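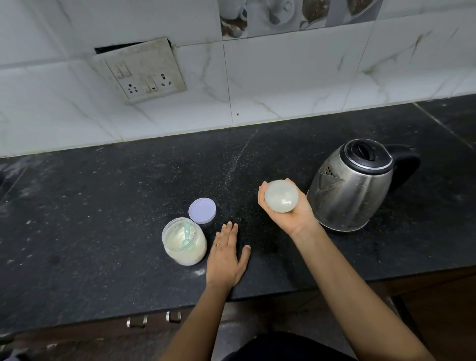
Teófilo Montoya has worked nights at the Medatik warehouse for six years. He started in receiving and now runs the dispatch desk, which means he is the person the drivers call when a dock door won't open or a load has been put on the wrong truck. His shift starts at 10 in the evening. When we talked he had been home for an hour and was eating what he called dinner.

"People ask if you get used to it," he said. "I sleep fine. The part I never got used to is that everything else happens in the daytime. The bank, the dentist, the school. You are always doing those things at what feels like two in the morning."

He took the job for the money. Nights pay more than days at Medatik, and at the time he and his wife, Lucero Chávez, were trying to get out of an apartment they shared with her brother. The plan was to do it for a year. Then the dispatch job opened up, and it was nights only.

I asked him how the shifts are set. Until last June they rotated, he said, with a week of days after every three weeks of nights. He hated it.

"The day week was supposed to be a break for us. It was the worst week. You would lie there at midnight wide awake, and then by Thursday you were just about turned around, and then you went back." A supervisor, Ezequiel Carrillo, finally put a sheet on the break room wall and let people pick fixed nights or fixed days. Most of the dispatch desk picked nights. Montoya said there were some hard feelings about who got the day slots, and that a couple of people left over it.

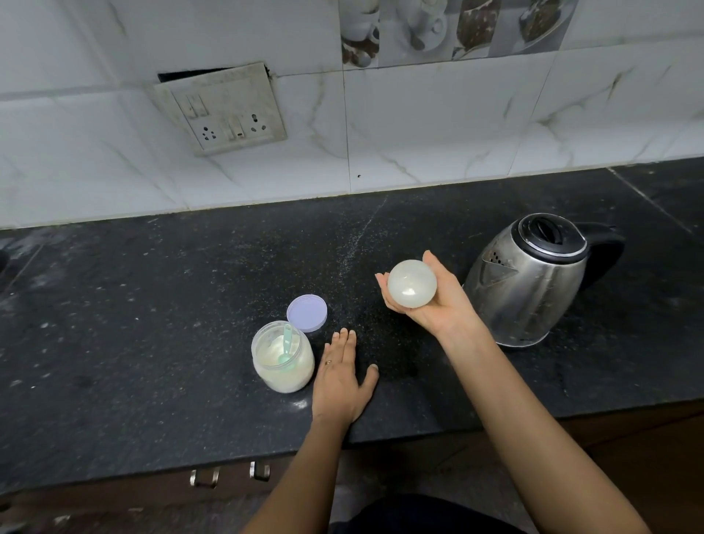

The hours between getting home and going to bed are the ones he plans most carefully. He does not look at his phone, and he doesn't start any job around the house that might run long, because one leaking pipe can cost him the whole day's sleep. Chávez leaves for work at 7:30, so they overlap for a little while, and most of that is spent on the baby. Things get left out on the counter for whoever is up next, with the green scoop standing in the jar of powder and the purple lid lying beside it. "We used to leave notes," he said. "Now I look at the counter and I know where she got to." His mother-in-law comes at eight and he goes to bed with foil on the window and a fan running.

He gets up at three. On a good day that is close to seven hours, and he said anyone on nights who claims to get eight is lying or lives alone.

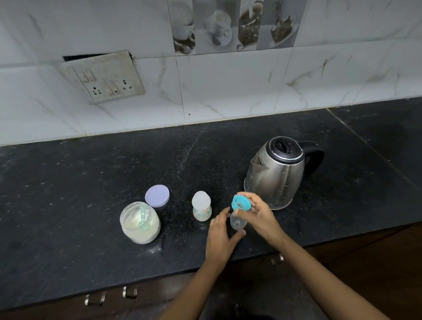 The evening is the family's real time together. They eat at six, and for him that meal is closer to breakfast, so he keeps it small. He used to drink coffee right up to the end of his shift. He stopped after Mieke Goossens, the nurse who does the health checks at the warehouse, told him to have his last cup by two.

"That was the one piece of advice that worked," he said. "She also told me to take up swimming. I did not take up swimming."

On his nights off he stays up until four or so and sleeps late. Chávez would like him to keep normal hours on those days, and they have argued about it. He tried it her way for a month and said he was no use to anyone by Monday.

He doesn't know how long he will stay. There is a day opening coming up at the Ríos depot, with less pay and a longer drive. He has the application at home and has filled in the first page.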